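Crop Markets, Unit 6: Basis and Storage Returns
Instructor: Bahman Abbasi

1. Definition
Basis = local cash price minus nearby futures price. A quote of "40 under" means the elevator pays 40 cents per bushel less than the futures contract. Always state the contract month. A September basis and a December basis are different numbers.

2. Working case
The Grollora elevator bids 40 under on corn. Futures stand at 415 cents.
Cash price: 415 - 40 = 375 cents, or $3.75 per bushel.
On 1,000 bushels: $3,750.

3. Storage
Suppose basis narrows by 6 cents by delivery and futures do not move. Gross gain on 1,000 bushels is $60. Subtract storage, interest and shrink. If these come to more than 6 cents per bushel, selling at harvest pays better.

4. What moves basis
Freight to the Gukura river terminal, local feed demand, and bin space at harvest. Basis usually widens when bins fill.

5. For next session
Rework section 2 for the Khosravi bid sheet. Show the contract month on every line. Read the Floten chapter on carrying charges, first half only.

Filed under: Handouts, Grain Marketing

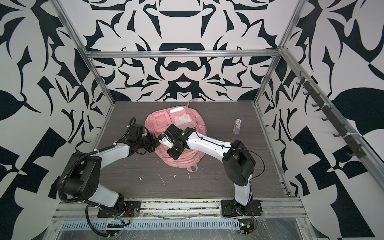

Gray wood-grain surface with black-and-white patterned walls.

Back to top | Contact the course office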